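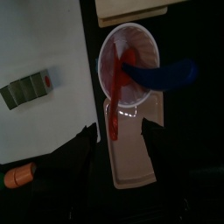 Wanside Community Kitchen: Frequently Asked Questions

Who may attend the lunch club?
The club is open to any resident of Wanside or Ruvilbridge aged 67 or over. A carer may accompany a member at no charge.

How do I book a place?
Please telephone the kitchen before 10 am on the day you wish to attend. There are 16 places at each sitting. Places that have not been claimed by the start of the meal may be offered to others.

Are special diets catered for?
Vegetarian and soft meals are served daily. All other requests should be made in writing to the kitchen manager, Dezső Bakos, and must include details of any allergy.

May I take food home?
No. Meals must be eaten in the dining room.

Is transport provided?
A minibus leaves Deák House 15 minutes before each sitting. Seats must be reserved when the meal is booked. The minibus can carry one wheelchair per journey.

When is the kitchen closed?
The kitchen closes on public holidays and for one week in October. Closing dates are displayed at the main entrance.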